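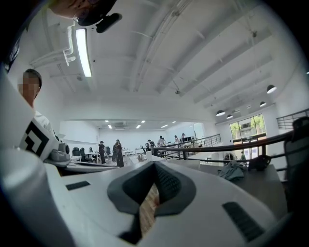

Karitz Viewer Support - Catalog and Playback

Ticket: Caltholm episodes out of order after the fall break
Status: Closed
Priority: Normal
Opened: 10/04/2026
Devices reported: smart TV app, tablet app, web player

Original message from viewer

I watch Caltholm every evening, one day behind. Since the show came back from its break, the app plays the episodes in the wrong order. I finished the one where the hotel is sold, and the next one that started was the funeral, which is supposed to be later in the week. Now I know who died. I went back and found the two episodes in between further down the list with the right titles and the wrong numbers. My sister has the same problem on her tablet. I have signed out and back in and deleted the app once. Please fix this and please put a warning on the show page until you do.

Reply 1, support

Thank you for the report. We need a little more to go on. Please tell us which number is shown under the hotel episode and which one is shown under the funeral. Also check whether "Sort by newest" is turned on in the season menu. That setting changes the list but should not change what plays next.

Viewer

Hotel is 1949. Funeral is 1950. Sort by newest is off. I tried it both ways and the same episode comes up.

Log, catalog team

Checked the season list against the broadcast schedule from Randberg, who supply the show. The hotel episode is correctly 1949. The funeral should be 1952. The two missing from the sequence are in our list as 1953 and 1954, and the real 1953 has not been published.

Cleared the cache for the season page. No change.

Compared with Suwannarat, the other daily serial from the same supplier. Order is correct there. Problem is limited to Caltholm.

Found the cause. Two episodes were delivered again with corrected subtitles. The import treated them as new, gave them the next free numbers and moved the funeral up to fill the gap. The "play next" button follows the number and ignores the air date.

Fix applied

Renumbered 3 episodes by hand. Removed the duplicate subtitle entries. Turned off automatic numbering for Caltholm until the import is changed, planned for November. Until then new episodes will be numbered by the catalog team and may show up a little later in the evening than usual.

Tested on web player and smart TV: 1949 to 1952 play in order. The tablet app still showed the old list until it was fully closed and reopened.

Reply 2, support

The order has been corrected. Please close the app completely on each device and open it again. Your watch history was kept, so the funeral episode will be marked as watched. To clear that, hold down on the episode and choose "Mark as unwatched."

We did not add a warning to the show page, as the list was fixed the same day. We are sorry about the spoiler.

Viewer

Works on the TV now. The tablet took 4 tries but it is fine too. The preview picture for 1951 is still from the funeral - can that be changed?

Log, catalog team

Preview picture for 1951 replaced. Closing.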